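2022-05-15
Limescale, Tumolberg clip-on unit, second write-up

The unit has been on the cold feed to the wash-up room for 44 days now and the meter on that branch says 1,057 litres have gone past it. I promised Milovan Jurić I would write down what I think before he writes down what he thinks, so this goes in first and he can add his underneath.

Short version: I can't see any difference that I would bet money on.

For anyone picking this book up cold. The Tumolberg is a plastic box with two wires that you wrap round the outside of the pipe. It plugs into the wall, a light comes on, and the leaflet says the scale in your water will "stay in suspension". No salt, no cartridge, nothing in contact with the water. Alipour sold it to us, and their rep was perfectly pleasant about it, but when I asked what I should expect to measure he said we would "notice it in the kettle". I asked what we would notice. He said less scale. I asked how much less and he said it depended on the water.

Everything depends on the water, I grant him that.

What we did

Two kettles, same make, bought together in April. Kettle A filled from the wash-up room tap (unit on). Kettle B filled from the tap by the back door, which comes off the main before the unit. Each filled to the same line, boiled, left to cool, tipped out. A batch is 12 boils. After each batch the kettle is drained upside down, left overnight, and weighed dry on the bench scale with the lid off. Seven batches done.

Milovan wanted to swap the kettles halfway and I said it was a waste of time. He was right and I was wrong. We swapped after batch four and it is the only thing that makes the rest of this worth reading.

What we got

Batches one to four: A gained less than B every time. Not by much, but every time, and there was a fair amount of smugness from the other side of the bench.

Batches five to seven, kettles swapped over: the same physical kettle still gained less, although it was now being filled from the untreated tap. So whatever was going on in the first four batches looks to me like something about that kettle. The base plate on one has a slightly duller finish than the other, you can feel it with a fingertip. Rougher plate, more places for scale to start. That is a guess and I am writing it down as one.

Milovan says the effect might have a "memory" and that the treated kettle was still benefiting. I looked in the leaflet and it does say something about a lasting coating of soft scale. Fine, but then I would like to know what result would have counted against the thing. If A does better, it works. If B does better, it worked earlier and is still working. I asked him this and he said he would think about it. Space left below.

Other things people have said in its favour

The tap is cleaner. The tap is cleaner because we have all been wiping it. Before the trial it got wiped when it looked bad, and now there is a cloth next to it and everyone is interested in the tap. Same goes for the draining board.

The scale comes off easier. Perhaps. I scraped both plates with a wooden lolly stick after batch seven and could not tell you which was which with my eyes shut. I tried this with my eyes shut, Milovan handing me the kettles. I got it right about as often as a coin would.

Tea tastes better. I am not measuring that.

Skultville have had one for years and swear by it. I rang them. They have, and they do. They also changed their boiler for a different type in the same month the unit went on, and they had a man in to flush the pipes. The person I spoke to had not thought of those as being connected with the scale. Nothing against Skultville, it is an easy thing to do. You fix three things at once and remember the one with a light on it.

Hardness strips: same colour both taps, all batches. To be fair to Alipour, the leaflet says the unit doesn't change hardness, only how the scale behaves, so the strips prove nothing either way. I only did them because we had a tub open.

What is wrong with our own test

Plenty. Two kettles is not many kettles. The bench scale drifts when the heater is on behind it and I didn't spot that until batch three, so treat the first two as rough. Fill line judged by eye. Batch six was done over two days when it should have been one, my fault. The back door tap has a longer run of old pipe before it and may be picking up who knows what. And a kettle is only a kettle. It could be that the thing does something in a boiler, where the water sits hot for longer, and we would never see it here.

Also, I did not want it to work. I should say so in writing. I didn't like the leaflet. Milovan did want it to work, which is some comfort, as we weighed on alternate days and the numbers don't split by who was weighing. I checked.

Next

Descale both kettles with the Didmont sachets, same dose, and weigh again clean, so that we know where zero is. We should have done this at the start with the new ones but we only rinsed them.

Then pull the plug on the unit and not tell whoever is filling. Light covered with tape either way. Milovan to toss a coin before each batch and keep the results in his own drawer, and I do the weighing without knowing. Swap kettles every batch this time, not once in the middle.

If that shows A and B the same with power on or off, I want the thing off the pipe and the money asked for back. Alipour gave us a returns period and I would like to be inside it. If it shows a real gap I will say so here, on its own page, in ink.

A few small jobs to go with that. Move the heater away from the bench scale. Mark a proper fill line inside both kettles. Stop leaving them to drain on bare worktop, as they sit in their own drips and the rims come up spotted, which then gets blamed on the water. Put them on a folded microfibre towel and change it for a dry one between batches. No fabric softener on the towels, it leaves a film, or so I was always told. I have never tested that either. 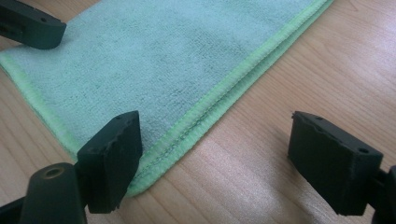 Batch eight starts once the sachets are done. Milovan still owes me an answer on what would change his mind, and there is half a page here for it.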